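Community help > Simulation > Task packs

Grevum tap pack: worth buying for a small team, or write our own?

gorau_sim
Posted October 15, 2024

We are evaluating the Grevum articulated-objects pack for the Ollo simulator and I would like to hear from people who have run the tap task for longer than a trial licence allows. The vendor's page lists 1,848 start states for it. Our plan is to train one policy on lever handles and then test it on handles it has not met.

My stills are from the trial build with the default camera. The arm starts high, with the gripper near the top of the spout, and has to come down to the lever on the right of the stem.
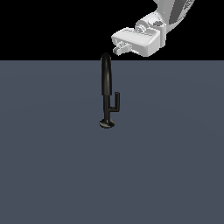

Manipulation Group, Gorau Robotics

Two things bother me. The first is that success appears to be scored on handle joint angle alone, so a policy that knocks the lever with the housing gets the same mark as one that uses the fingers. I would like contact to be part of the score. The second is the look of the thing: glossy black tap, plain slate surface, black background. I can't find a setting for materials in the trial and don't know whether the full licence has one.

Resets are fast and I have no complaint about stability. I ran 1,000 episodes overnight without a crash. The price is not the problem, but I don't want to pay for a pack and then rewrite the scoring myself.

What I can get at is the final approach, with the fingers brought in level with the handle and touching the end of it. I log the contact pair at that point. 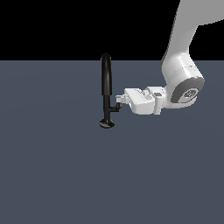

The log gives me finger and lever as separate bodies, so the information exists somewhere. It is just not passed to the scoring function in the trial build. Has anyone got at it in the full version?

Solver step is at the default, position control on the arm, no changes to friction.

majumder_lab
Accepted reply

Yes, you can. In the full licence the scoring function is a plain script in the task folder and you can replace it. The contact list is passed in as the third argument, in body-name pairs. We require a finger-to-lever pair to be present for at least 2 consecutive steps before any joint movement counts. Housing contact sets the score to zero for that episode. It took an afternoon, most of it spent finding out that the body names change between handle types. Match on the suffix and ignore the rest.

Materials: there is a randomiser, but it is off by default and the manual puts it in the appendix on lighting. It changes colour and gloss. It does not change the background, which stays black unless you load your own. We load our own.

On transfer to other handles, be careful. Our policy trained on one lever shape did well on levers of similar length and badly on short ones — it closed on empty space and then pushed the stem. Mixing handle lengths from the start helped more than extra episodes did. We stopped at 4,000 and the curve had been flat for a good while by then.

I would buy it for the tap models and the resets. The scoring that comes with it is not good enough for published work, and I told them so in May. They replied that a contact option was planned. I have not seen it in a release.

If you keep position control, lower the gain on the wrist for the last part of the approach. With the defaults ours bounced off the lever and the contact test failed on episodes that should have passed.

pinjoint

we just wrote our own. a tap is one hinge and a few meshes, not hard. only did one model though so can't say about the generalising part. also check the licence, I think the trial one doesn't let you publish results but that may have changed

gorau_sim

Thanks, the suffix matching alone saves me some time. I'll ask for a quote on the full licence and try the lower wrist gain on the trial build in the meantime. majumder_lab — did you change the wrist gain by distance to the lever or by step number?

majumder_lab

Distance. Step number breaks as soon as you vary the start states.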